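Skokudden Shared House, Dorgate
Room and storage safety check, ground floor
Checked by: Floarea Vlad
Month: September

Mark each item OK, FIX or WATCH. Add a comment for anything that isn't OK. Comments from the last check are carried over where the item is still open.

1. Entry and hallway

1.1 Door opens fully and closes on its own latch. OK
1.2 Mat lies flat, no curled corners. FIX
Comment: The corner nearest the hinge has lifted again. Double-sided tape lasted less than a month. I'd like to replace the mat with a heavier one before the wet weather starts.
1.3 Coats and bags kept off the floor. WATCH
Comment: Fine at 8 in the morning, not fine at 5 in the afternoon. Two more hooks at a lower height would help the kids' bags.
1.4 Hallway clear to a width of 900 mm or better. OK

2. Shelving

2.1 Units over 60 cm high fixed to the wall. FIX
Comment: All the tall units are now fixed except the one in the back room, which was moved when the skirting was painted. The bracket is in the kitchen drawer with its screws. Please don't load the top shelf until it goes back on.
2.2 Heavy items on the bottom two shelves. OK
Comment: Paint tins have come down to the bottom shelf in the laundry. Thank you to whoever did that.
2.3 Shelf pins seated and shelves level. WATCH
Comment: One pin in the hall unit is a different size from the others. It holds, but it turns in the hole when you press on the shelf. Spare pins are on order from Sutby.
2.4 Nothing stored within 300 mm of a heater. OK
2.5 Nothing on top of a unit that could slide off when the door is slammed. FIX
Comment: Board games in the front room. Moved them myself on the day, but they had crept back up when I looked in later.

3. Cords and cables

3.1 No cords across a walkway. WATCH
Comment: Where a cord has to cross open floor for a short job, it gets unplugged and wound up afterwards. Cords lying along a wall can stay if they're flat and clear of doors.
3.2 Cord ends not left where a foot can catch them. WATCH
Comment: A loop or a raised end is worse than a straight run. Black cords show up well on the pale floors, so there is less excuse here than in the hallway, where the carpet is dark.

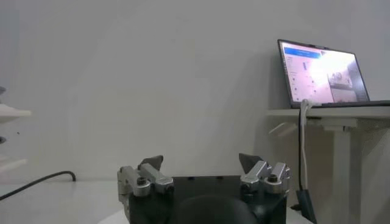 3.3 Plugs and sockets free of cracks or scorch marks. OK
Comment: Checked with the power off. The double socket under the front window has a loose faceplate, tightened on the spot.
3.4 Power boards not plugged into other power boards. FIX
Comment: Found one pair behind the sofa. Separated. The lamp now runs from the wall and the cord reaches without stretching.
3.5 Power boards off the floor in the laundry. OK
3.6 Cords not run under rugs. OK
3.7 Unused chargers unplugged. WATCH
Comment: Four in the kitchen with no phone on any of them. Label yours if you want it left out. Anything without a name at the next check goes in the box by the fridge.

4. Floors

4.1 Surfaces clean and dry at time of check. OK
4.2 No lifted edges or gaps between boards. WATCH
Comment: Small gap at the laundry threshold. Same as last time, I measured it and it hasn't grown.
4.3 Rugs have non-slip backing. FIX
Comment: The small rug by the back door has none. Rolled up and put in the cupboard until we get some underlay. Dalen sells it by the metre and a 144 cm length would do the job with a bit left over.
4.4 Floor bases of lamps and stands sit flat. OK

5. Kitchen

5.1 Fire blanket on its hook and easy to reach. OK
5.2 Tea towels kept away from the stovetop. WATCH
Comment: They're meant to hang on the rail beside the sink. The oven handle is handy, but they get hot there.
5.3 Knives in the block or the drawer tray. OK
5.4 Cleaning products above child height or behind a catch. FIX
Comment: The catch on the sink cupboard is broken. Dishwasher tablets moved up beside the glasses for now, which isn't a great spot either.
5.5 Smoke alarm tested. OK

6. Repairs and costs

Money set aside for this floor is $400. The mat, the underlay, the cupboard catch and the hooks should all fit inside that. The wall bracket costs nothing as we already have it.

Order of work: wall bracket first, then the cupboard catch, then the mat and underlay together. Hooks can wait until somebody has the drill out.

Items marked WATCH get looked at again at the next check. If one gets worse before then, write it on the sheet inside the pantry door with the room and your name.

Signed: F. Vlad

Skokudden Shared House, Dorgate | Contact the house office | © Skokudden Shared House | Back to top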